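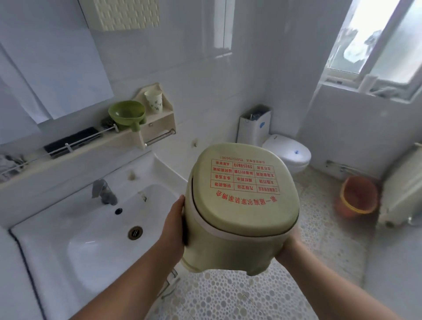 One reader wrote in after my last post to say I was wasting my time with the rear leaf springs, and that a set of air bags would level the truck out in an afternoon. Fair point! I did look into it. But I haul gravel maybe twice a year, and the rest of the time it's me, the dog and a cooler back there, so I went with the Bridisa add-a-leaf kit and I am so glad I did.

The old U-bolts fought me the whole way. I soaked them overnight, snapped one anyway, and had to run over to Guerra for a new set - $49, and they had them on the shelf. Torqued everything down, drove 100 miles, checked it all again. Two nuts took another quarter turn.

And the ride! The back end used to hop sideways over the tracks on Orkov Road and now it just goes thump and keeps rolling. I can't wait to hook up the trailer in July.

Shocks are next. Still going back and forth on those, so if you've run Dovasex on a half-ton, tell me how they held up.

Filed under: Trucks, Suspension, Weekend Wrenching
Share this post | 107 shares
Back to top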